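Aster – contributions écrites à la consultation sur le stationnement payant de Fonine

Fiche de données et notice d'utilisation, version du 25 septembre 2023
Responsable du jeu : Huguette Chan

Résumé

Aster rassemble les contributions écrites déposées pendant la consultation publique sur l'extension du stationnement payant aux quartiers nord et est de Fonine. La version courante contient 2 520 contributions, transcrites, pseudonymisées et codées selon la position exprimée et les arguments employés. Un sous-ensemble de 520 contributions a été codé par deux personnes travaillant séparément et sert de référence pour mesurer l'accord entre codeurs.

Le jeu est livré en CSV, encodage UTF-8, séparateur point-virgule. Aucune dépendance n'est nécessaire pour le lire. Les scripts de préparation sont fournis à part, dans le répertoire outils.

Contexte

Le projet d'arrêté prévoyait trois zones tarifaires, un abonnement résident et la suppression des emplacements gratuits de longue durée près de la halle. La consultation a été ouverte en mai, avec un registre papier à l'accueil de la mairie, un second à la mairie annexe, une adresse électronique et un formulaire en ligne. Les registres ont été numérisés à la clôture. Le formulaire posait une seule question fermée (favorable, défavorable, sans avis) suivie d'un champ libre ; les registres et les courriels ne posaient aucune question.

La différence entre ces canaux pèse sur tout le reste. Une personne qui coche « défavorable » puis écrit « sauf si l'abonnement résident est gratuit » n'a pas la même position qu'une personne qui coche « défavorable » et n'écrit rien. La synthèse municipale ne retenait que la case cochée. Aster conserve les deux informations dans des colonnes séparées.

Contenu de la livraison

contributions.csv : une ligne par contribution, texte pseudonymisé et métadonnées
codage.csv : une ligne par contribution et par code attribué
double_codage.csv : les 520 contributions codées deux fois, avec les deux jeux de codes et la décision d'arbitrage
zones.csv : correspondance entre les noms de rues cités et les zones tarifaires du projet
grille.txt : la grille de codage complète, avec définitions et cas limites
journal.txt : les modifications depuis la première diffusion

Colonnes de contributions.csv

id – identifiant stable, composé d'une lettre de canal (R pour registre, C pour courriel, F pour formulaire) et d'un numéro. Les numéros ne sont pas consécutifs ; les trous correspondent aux retraits décrits plus bas.

canal – registre, courriel ou formulaire. Redondant avec l'identifiant, conservé pour simplifier les filtres.

semaine – semaine de dépôt, comptée à partir de l'ouverture. La date exacte n'est pas diffusée. Pour le registre, la semaine est celle de la page et peut être décalée d'une unité quand une page chevauche deux semaines.

case – valeur cochée dans le formulaire. Vide pour les registres et les courriels. Une valeur vide dans une ligne de formulaire signifie que la personne n'a rien coché, ce qui était permis.

position – position codée à partir du texte : favorable, défavorable, favorable sous condition, défavorable sous condition, hors sujet, indéterminée. Le codeur ne voyait pas la colonne case.

qualite – résident, commerçant, salarié, visiteur, association, non précisé. La valeur n'est renseignée que si l'auteur se présente explicitement. « Mon magasin » suffit ; « nos commerces » ne suffit pas.

texte – texte pseudonymisé. L'orthographe d'origine est conservée, de même que les majuscules et la ponctuation. Les retours à la ligne sont remplacés par une barre verticale.

illisible – nombre de passages illisibles, marqués [ill.] dans le texte. Toujours zéro pour les courriels et le formulaire.

gabarit – identifiant de texte type si la contribution reproduit une lettre circulaire, vide sinon.

Lettres types

Deux modèles de lettre ont circulé pendant la consultation, l'un opposé à la zone est, l'autre favorable à l'abonnement résident. Une contribution est rattachée à un gabarit lorsqu'elle en reprend au moins deux phrases entières. Les ajouts personnels sont codés normalement et le texte repris l'est aussi, avec un drapeau dans codage.csv. Nous n'avons pas dédoublonné. Une lettre recopiée et signée reste une contribution, et son exclusion relève du choix de l'utilisateur. Toute publication qui donne un total favorable ou défavorable devrait indiquer si les gabarits sont compris.

Transcription

Les pages des registres ont été transcrites à la main. Un essai de reconnaissance automatique avait été mené avec Guklow ; il a été abandonné pour les pages manuscrites et retenu pour les courriers dactylographiés joints au registre, relus ensuite ligne à ligne. Les ratures ne sont pas transcrites. Les mentions ajoutées en marge par une autre main (« d'accord », « faux », « et les bus ? ») sont reportées comme contributions distinctes lorsqu'elles comportent au moins une proposition complète, et omises dans le cas contraire.

Les textes de plus de 200 mots ont été relus une seconde fois par une autre personne. Les textes plus courts ne l'ont été que s'ils comportaient un passage marqué illisible.

Codage

La grille comprend une liste fermée d'arguments, groupés en familles : coût pour le ménage, accès aux commerces, accès aux soins, report vers les rues voisines, qualité de l'air, transports de remplacement, équité entre quartiers, procédure. Une contribution peut recevoir jusqu'à 6 codes. Au-delà, le codeur retient ceux qui occupent le plus de texte et coche la colonne tronque.

Le code procédure mérite une remarque. Il couvre les critiques de la consultation elle-même (durée, affichage, plan jugé illisible, absence de réunion dans le quartier est) et ne préjuge pas de la position sur le fond. Dans la première diffusion, il était confondu avec une position défavorable. L'erreur est corrigée et les lignes concernées figurent au journal. Les analyses faites sur la première diffusion doivent être reprises.

L'arbitrage des désaccords a été assuré par Huguette Chan, qui n'avait pas codé le sous-ensemble de référence. L'accord est bon sur la position et sur les familles coût et accès aux commerces. Il est nettement plus faible entre report vers les rues voisines et équité entre quartiers, que les habitants de la zone est emploient souvent dans la même phrase. Nous conseillons de fusionner ces deux familles pour tout calcul par rue.

Pseudonymisation

Les noms, adresses précises, numéros de téléphone et plaques d'immatriculation sont remplacés par des balises entre crochets. Les noms de rues sont conservés, sauf pour les voies trop courtes pour garantir l'anonymat, remplacées par le code de la zone. Les noms des élus sont remplacés par leur fonction. Les mentions de l'état de santé de l'auteur ou d'un proche sont réduites à [santé]. Les contributions de mineurs identifiables comme tels ont été retirées.

La première passe automatique a été faite avec les règles fournies par Savchuk, complétées par une liste locale de patronymes et de commerces. Tous les textes ont ensuite été relus. Malgré cette relecture, une réidentification par des personnes connaissant bien le quartier reste possible pour quelques textes très circonstanciés. Les utilisateurs s'engagent à ne pas la tenter.

Usages prévus

Analyse des arguments dans un débat municipal, comparaison entre canaux de participation, enseignement des méthodes de codage, mise au point d'outils de classement de textes courts en français.

Usages déconseillés

Le jeu n'est pas un sondage. Les personnes qui écrivent à la mairie ne sont pas tirées au sort, les commerçants du centre y sont très présents et les locataires de la zone nord presque absents. Il ne permet ni d'estimer l'opinion des habitants, ni de prévoir un vote au conseil. Il ne doit pas servir à dresser le profil d'une rue ou d'une association.

Limites connues

– Une page du registre de la mairie annexe est manquante. Sa date de retrait n'est pas connue.
– Le formulaire a été indisponible pendant une partie de la deuxième semaine. Le creux visible dans la colonne semaine vient de là.
– Plusieurs contributions d'un même auteur ne sont pas reliées entre elles.
– Les pièces jointes (plans annotés, photos de trottoirs) ne sont pas diffusées. Le texte y renvoie parfois sans qu'on puisse suivre l'argument.
– Quelques courriels portent sur le plan de circulation, soumis à une autre procédure. Ils sont codés hors sujet, y compris quand ils évoquent le stationnement en passant.

Signaler une erreur

Indiquer l'identifiant de la contribution, la colonne et la valeur proposée. Pour une erreur de transcription, joindre si possible la référence de la page du registre, consultable sur place aux archives municipales. Les demandes de retrait émanant d'un auteur sont traitées en priorité et ne demandent aucune justification.
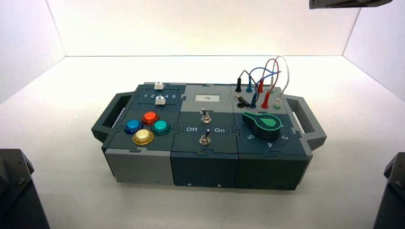
Licence et citation

Réutilisation libre pour un usage non commercial, avec mention de la source et de la version. Forme recommandée : Chan, H., Aster, contributions à la consultation sur le stationnement de Fonine. Les scripts du répertoire outils ont leur propre licence, jointe au répertoire.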